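**1/** A small thread about folding cloths. I promised it to my sister-in-law in January and I am only writing it now, so please be patient with my English and with my opinions.

**2/** I learned folding from Mrs. Jaruwan Chaimongkol, who ran the linen room of a guest house where I worked for two summers. She had 168 napkins and a cupboard with very narrow shelves. If your pile was leaning, you took it out and did it again.

**3/** So, the first rule from her: do not start to fold until the cloth is fully open. Many people take the cloth from the basket, find two corners, and go. Then there is a hidden pleat inside and the finished square has a fat side.

**4/** A plain gray cloth is good for practice. It has no stripes to help you, so your eye must learn to find the edge by itself. When the layers lie on top of each other like stairs, you can see many points, and most of them are only folds. A real corner has two hems meeting.
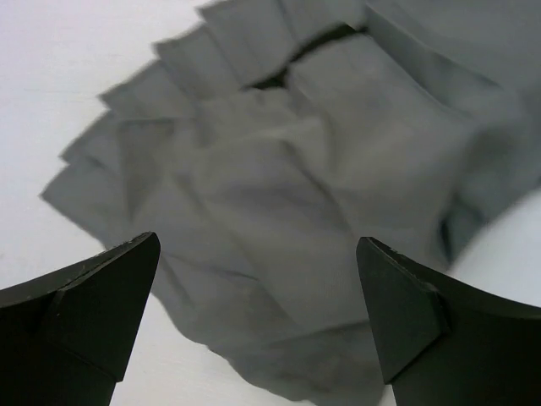
**5/** Should a cloth be ironed before it is folded? Only if it will be used on a table for guests. For the kitchen drawer, smoothing it with the palm of your hand is enough.

**6/** Back to corners. Take one real corner and walk your fingers along the hem until you meet the next one. Do not jump across the middle. If you jump, you often catch the opposite corner, and the cloth hangs like a scarf.

**7/** When you have two neighbor corners, lift, let the rest fall down, and give one shake. One! My cousin Prasert shakes everything five times and I hear it from the next room.

**8/** Then lay it down away from you, slowly, so that the far side touches the table first. Air goes out toward you and the cloth comes flat almost by itself. I was pulling from all the sides for years before Mrs. Jaruwan showed me this.

**9/** About the table. I like a white one for gray or dark cloths, because the outline is very clear and you notice at once if one corner is under. For white napkins it is the opposite problem and I put a dark towel first.

**10/** The table must also be wiped. Crumbs are small but they stay inside the fold, and later they are in your lap.

**11/** Somebody will ask what to do if the cloth is really in a heap, with no corner visible. Do not search inside with your fingers like in a handbag. Take the highest point of the heap, lift it straight up, and look at what hangs lowest. Very often it is a corner. Take this one, let the first go, and you are already half finished.

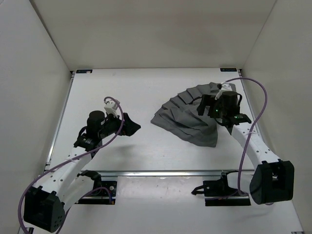 **12/** If the lowest point is not a corner, you lift again from there. Two or three lifts are normal for a big cloth. It feels slow, but it is faster than fighting with it on the table.

**13/** Now the fold itself. Half, and half again, and then in three. The three is important for narrow shelves. In my kitchen the shelf is 20 centimeters deep, and a cloth folded only in quarters hangs over the front and gets caught in the door.

**14/** After each fold I press with the side of the hand, from the closed edge to the open edge. In the other direction you push a little wave into the fold and it stays there.

**15/** Put the closed edge to the front of the shelf. Then you can take one cloth without opening its neighbor. I did this wrong in my own home until last year, even after the guest house, and I am a little ashamed of it.

**16/** Prasert asked me if he should buy a folding board. He has seen one from Marikar. I have not tried it, so I cannot say. For shirts maybe it is useful. For kitchen cloths I think a piece of cardboard is the same thing — cut it to the width of your shelf and fold around it, then pull it out.

**17/** How many cloths do you need? I have 44 and this is too many, I know. The old soft ones I keep for glasses, and the thick ones are for the floor near the sink when the children wash up.

**18/** One last thing I forgot in the beginning. Fold them on the same day they are dried. On Friday I left a basket until the evening, and every cloth had creases that my hand could not press out. Those went to the bottom of the pile, where Mrs. Jaruwan would certainly find them.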